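Tip boxes, and what to do with them

May 13, 2021

I have wanted to write about the pipette tip boxes for a long time, and my colleagues in Grostarthorpe will laugh when they see that I finally did it. We are a small laboratory and we use a lot of tips. When I emptied the cupboard beside the sink last week, there were 184 empty boxes in it. Jytte Sveinbjörnsson, who shares the bench with me, said that we could build a second cupboard from them.

The problem is that a tip box is too good to throw away. It has a rack with holes, a clear lid and a hinge, and all of it is clean. The supplier, Mikkelsen, takes back empty boxes, but only when you send 700 of them in one delivery, and we have no place to store so many. So I keep the best ones and find work for them.
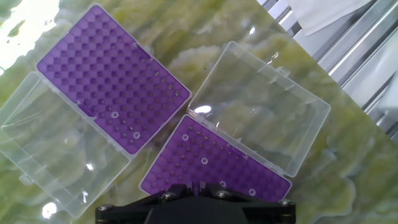
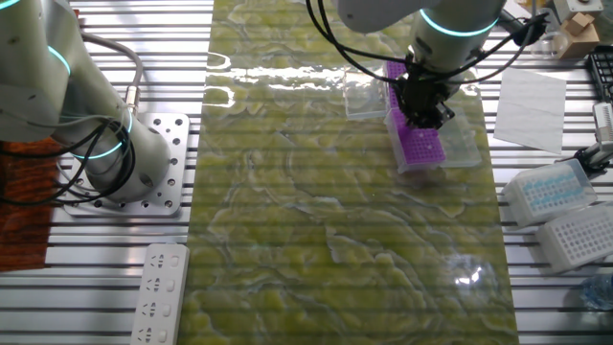
My first rule is now that a box must be sorted on the same day it becomes empty. Before, I put it aside "for later", and later never came. I take out the last tips and put them in a beaker, because there are always one or two which stay behind, like the two clear ones in the purple rack in the first picture. Then the rack goes in one pile and the box with its lid in another. It takes me 20 minutes on a Thursday — less if Jytte helps.

The racks I like most. They dry small things very well, and at home in Plestow I start basil seeds in one, with a little soil in each hole. My neighbour has asked for two more. The lids are useful as trays for screws, labels and the small caps that always roll under the fridge.

What I have not solved is the colours. Purple, blue and yellow racks come from different series and they do not stack well together. I have written to Braltano to ask if their boxes fit into ours, and I am still waiting for the answer.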